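3.2 Assembly and bench arrangement

The two-arm platform was built in the shared workshop at Provinham by S. Liao and S. Pathirana, using the hand tools available to all members. Each arm is bolted to its own base plate, and the plates are joined by a steel rail 145 mm wide. Control software runs on a single desktop computer – no dedicated controller was purchased. The instrument drives were assembled first and tested without load for roughly 1,000 cycles before any suturing was attempted.

Suturing trials began in June. Both arms work over one tissue pad, with a needle driver on the left and a grasper on the right (Figure 2).

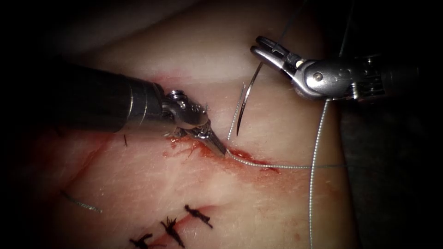 Cable tension was checked at the start of each session and reset when slack at the wrist exceeded the limit given in Section 3.1.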